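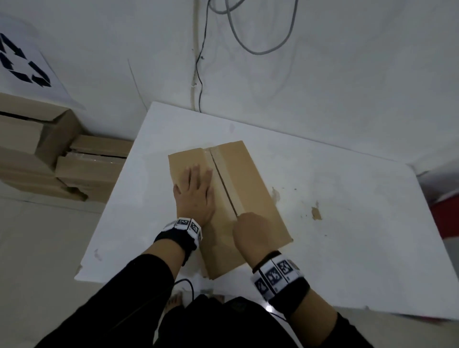
Slitting the tape on a closed carton, one hand flat on the flap.

Trarnville paper mill open day, Aug 22, 2025

Quick writeup before I forget it all. Typing this on the bus home so excuse the mess.

Got there late. The sign for the mill is after the turn, not before it, so I went right past and had to loop back through the town. Parking in the hay field behind the church, two bucks in a coffee can. Then a ten minute walk down along the river, which was low and brown and smelled fine, despite what my sister told me.

The mill is called Juscombe and it has been making paper on that bend of the river longer than anyone in my family has been in the state. They open the doors once a year. Groups of 16, a new one every half hour, yellow vest and earplugs at the gate. Closed shoes only. A man in front of me got turned away for sandals and was back in five minutes wearing his wife's gardening clogs.

Our guide was Leandro Figueroa. Works the wet end, talks fast, hates the earplugs. He did the whole tour walking backward.

First stop the pulper. Big round tub, bales of waste paper go in the top on a belt, comes out looking like oatmeal. Very loud. He passed around a jar of the stuff and let us stick a finger in. Colder than I thought it would be. Everything printed goes in gray and they wash the ink out in stages - I lost track of the stages, there was a chart but it was behind a tall guy.

Then the main machine. Yoshida is what they all call it, after the man who rebuilt it, not a brand. Takes up the whole long hall. Wet at one end, paper at the other. 300 feet a minute on a good day, which Leandro says is slow, and the big mills would laugh at it. They make the heavy stuff, drawing paper and folder stock, and you can't rush that. The heat by the dryer rolls is something else. Two people in our group went and stood by the open door and stayed there.

What I liked best was the watermark roll. It's a wire cylinder with the design sewn on in more wire, by hand, and it presses lightly on the sheet while it's still soaking. They keep the old ones on a rack upstairs. One had a heron on it, one a county seal, one somebody's initials from a bank that went under. I could of stayed up there an hour. We got maybe four minutes.

Finishing room next. Sheets get cut, counted by weight, wrapped, boxed. Quiet after the hall, radio going, fans in the windows. A woman at the sorting bench showed us how to fan a ream and spot a bad sheet from the edge. I tried. Saw nothing. She pulled out three. They are proud of that bench and they should be, most places gave up hand sorting years ago from what I was told.

Somebody asked about the Bresatel order. That's the big one apparently, sketchbook covers, and it's what kept the second shift going over the winter. Leandro said it's good through October and after that they'll see. He didn't say more and we didn't push.

Then lunch, such as it was. Tent on the loading side. Chili, corn bread, lemonade out of a cooler. Chili was gone by one so go early. The kids had a table for making their own sheets with a little screen and a tub of pulp and it was a happy mess, wet felt everywhere. Mine came out thick as a pancake with a leaf in it. It's drying on the seat next to me right now on a piece of towel.

Shop is in the old boiler house. Seconds by the pound, cheap, cash or check. I got 11 pounds of cream laid ends and one pack of the blue, and I should have brought a bag with real handles becuase that's a long walk back to the field. The blue is prettier than it looks on their site. Envelopes had sold out.

Things to know if you go next year:
Group 4 was the one I got and it was hot already. Take an earlier one.
No photos in the machine hall.
Stairs to the watermark room are steep and there's no other way up.
Bathrooms by the gate, none inside.
Dogs ok in the field, not past the fence.

One complaint - you can't hear a word in the hall, so all the good stories got told in the corridor afterward with the next group backing up behind us. A printed sheet would fix that. It's a paper mill.

Would go again. Already asked about the winter talk on watermarks and put my name on the list. Will post the blue once I've cut it down and tried ink on it.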